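Record release party: pre-doors checklist, Prumwood back room
Inspected 26/07/2019, before the Van Leeuwen album launch

1. Fire exits clear
Passed, second attempt. The side exit had 3 boxes of the new album parked in front of it. I understand the label wants the record to move, and so did I.

2. Posted capacity matches guest list
Failed, then fixed. The room is licensed for 847. The guest list came in at 959, which is flattering for a debut album but does not make the walls any farther apart. The list has been trimmed. Anyone described as "friend of the drummer" should bring ID and low hopes.

3. Stage edge marked with tape
Passed. White tape, full width. Van Leeuwen's singer walks backward during the third single and has asked for a second strip. Added.

4. Speaker stacks strapped
Left passed. Right had one strap doing the work of two. Replaced, and the old strap is in the bin, where it should stay this time.

5. Power and cables
Mostly passed. The keyboard player's extension lead is older than the keyboard player. Swapped for a house lead. All runs across the walkway are now under rubber matting.

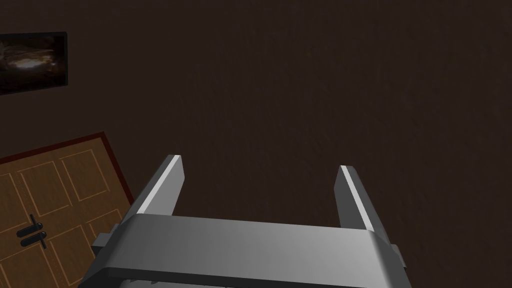
Heather Lowther
House Safety Lead, Prumwood

6. Sound level
Passed at soundcheck, with one comment. The band's engineer told me the chorus of the opening track "needs to be felt." It was felt at the coat check. We agreed on a lower setting and I wrote it on the desk in marker. Earplugs are at both bars, free.

7. Haze and strobe
Haze passed. Strobe warning sign was missing from the front door and has been put up at eye level. Support act Clita do not use strobes, or much light of any kind, so please leave the stair lights on through their set.

8. Listening booth
Failed. Beletti, who are handling the merch, built a booth so fans can hear the album before buying it. Nice idea. The door opens inward and sticks. Take the door off or keep the booth shut. (They have taken the door off. It now plays the single to the whole lobby.)

9. Merch table
Passed. Moved 30 inches back from the foot of the stairs. Vinyl crates go under the table, lids on.

10. First aid
Kit stocked and sealed. Cold packs were last replaced in March and are in date.

11. Confetti cannon
Not on the form. Not on the rider either. Found it behind the drum riser. It is in my office and may be collected after the show.

Result: OK to open doors once item 2 is confirmed at the box office. Recheck items 1 and 8 at the changeover.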